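Storside Reuse Workshop - progress report to the Dotar Fund
February 2019
Prepared by Denise Naylor

Where we are

The small enclosures strand is going better than the kettles did, a low bar but one we have cleared. Since December we have taken in 300 plastic housings of the sort electricians fit and then forget. Derek Marsden has sorted them into 8 crates by size, and into a ninth, mental category of his own that he calls "why".

The big beige table in the back room is now given over to the grey boxes. Each one gets put down near the middle, looked over and passed on or rejected. The pale top shows up every crumb of plaster, which has done wonders for our standards and very little for our speed.

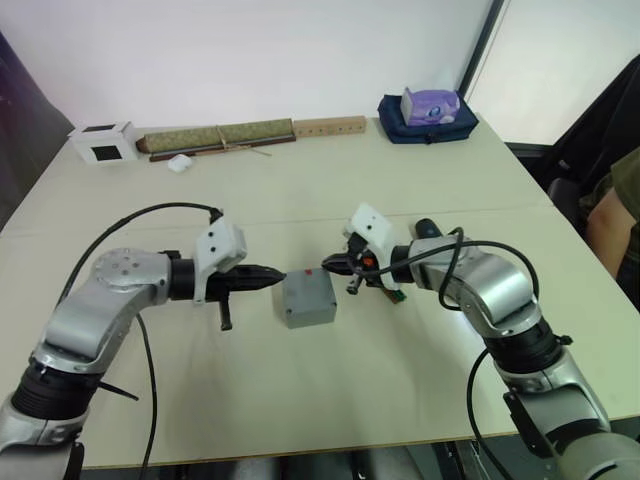 What is behind schedule

Labelling. The first batch of labels came off in the crates, and we now own a great many labels stuck to each other. Replacements are on order from Dreßler and should see us through the next six weeks.

Money

We are inside budget on everything except shelving - Derek measured the alcove, but the alcove has a pipe in it. Three brackets have gone back for a refund.

Next period

Finish the grey boxes, start on the switch plates, and agree with Tatine who is paying for the van. We would be glad of your view on that last point before the van is.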